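Cahier d'atelier Luvard, table sombre, mai

Repris le rangement du petit matériel de cuisine en début d'après-midi, vers 14 h. Le but du mois reste le même : décider d'une disposition de départ pour la préparation, l'écrire une fois pour toutes, et arrêter de discuter de la place du bol.

Mesures faites avant de commencer. La planche Pelletier, la plus longue du lot, fait 40 cm. Il faut garder environ 4 cm entre elle et le bord de la table, sinon elle part dès qu'on appuie dans un angle. J'avais noté 6 la dernière fois, c'était trop, on perdait de la place derrière pour le reste.

La caisse en bois est passée au fond. Devant, elle gênait tout le monde, et on finissait par la pousser avec le coude. On l'oriente panneau rouge vers l'avant pour la retrouver sans réfléchir. La baguette rouge va sur le dessus, en travers, pas dedans : quand elle est dedans, on la cherche.

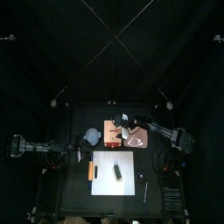
Remarque de l'équipe Curano, reportée telle quelle : la planche à découper est bien devant, mais le bol devrait passer à droite, parce que les droitiers croisent les mains à chaque fois qu'ils y versent quelque chose. On a essayé la même chose chez nous et on est revenus en arrière au bout d'une matinée, la planche rose n'avait plus de place. À vous de voir, mais essayez au moins une fois avec quelqu'un qui coupe vite.

Je note, et je ne change rien pour l'instant. Le bol bleu pâle reste à gauche de la caisse. Ses deux petites anses demandent un peu de dégagement de chaque côté et c'est encore là qu'il en a le plus. Si on le passe à droite, il faut déplacer la planche rose, et alors autant tout refaire.

La planche rose, justement. Elle reste à droite de la caisse et ne sert pas à couper. On y pose ce qui traîne. La règle est qu'elle soit vidée en fin de séance, règle que je suis le premier à oublier.

Grande planche blanche : c'est là qu'on travaille, donc rien dessus au départ. Elle tranche bien sur la table foncée, on voit tout de suite si elle est de travers. Lavage à l'eau chaude et au produit Skollulov, séchage debout. À plat elle garde l'humidité dessous, et elle avait commencé à gondoler avant qu'on change d'habitude.

Essai de remise en place, table vidée puis regarnie de mémoire, sans la fiche : 110 secondes la première fois, 59 la deuxième. L'essentiel du temps perdu au premier passage venait de la caisse, posée trop près du milieu et reprise ensuite. Avec un repère au ruban adhésif pour ses coins arrière, on devrait descendre encore. Le ruban clair se décolle au nettoyage, en prendre un autre.

À faire :
- recopier la disposition sur la fiche murale, au feutre fin
- demander à Curano la hauteur de leur plan de travail, la comparaison ne vaut rien sans ça
- essayer quand même le bol à droite, une matinée complète
- commander du Skollulov, le bidon est presque fini

Entrées récentes
Séchage des planches : debout ou sur grille
Fiche murale, deuxième version
Couteaux Pelletier, affûtage
Inventaire du placard du bas

Atelier Luvard | Contact | © Luvard, tous droits réservés | Haut de page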